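Dois braços robóticos na separação: o que muda para quem trabalha na bancada?

Publicado em 27 de outubro de 2025

Trabalho na separação de miniaturas e brinquedos da Beltarmont. Somos 2 por turno e passamos quase 460 peças pela mesa. A empresa está testando dois braços na bancada, com a grade de fita azul no tampo e a bandeja de plástico do lado. O carrinho amarelo é uma das peças do teste. Dizem que ninguém sai, mas que a função muda. Alguém já passou por isso? Muda o cargo, o salário, o horário?

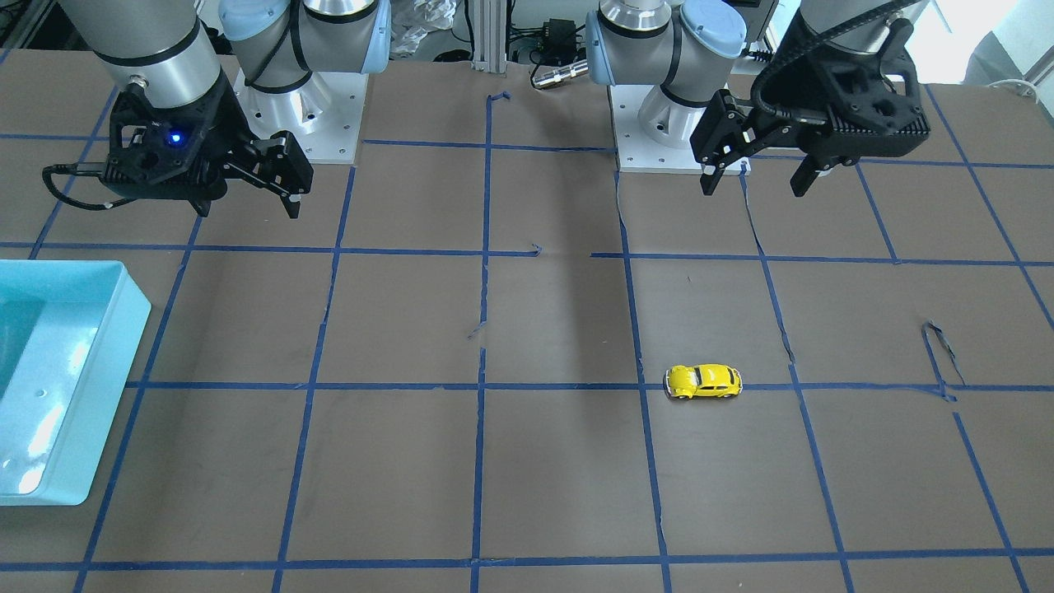 Gronach
Passei por isso. Continuei no mesmo turno, só que parei de pegar peça e comecei a acompanhar o braço e anotar erro. Cansa menos as costas e mais a cabeça. O salário só mudou quando pedi a descrição nova do cargo por escrito. Pede antes de começar.

koech_200
aqui cortaram hora extra, fica esperto

Visus
Depende do setor. No meu, a bancada tem papel pardo com a grade de fita e dois comandos manuais na mesa ao lado, cada um com seu botão vermelho de emergência. Quem opera precisa de treinamento registrado. Se te derem o comando sem treinamento, recusa e avisa a segurança do trabalho.
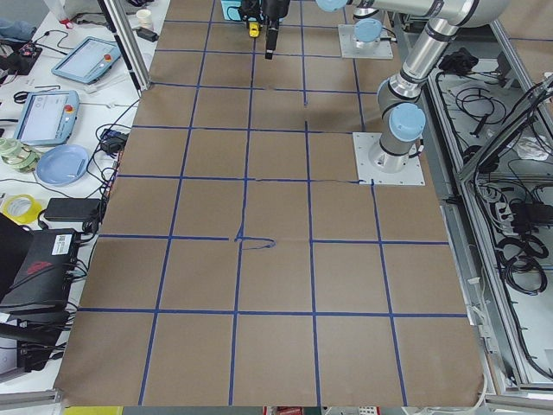 Gronach
Concordo com o treinamento. O meu foi dentro do expediente e contou como hora trabalhada, então confere isso também.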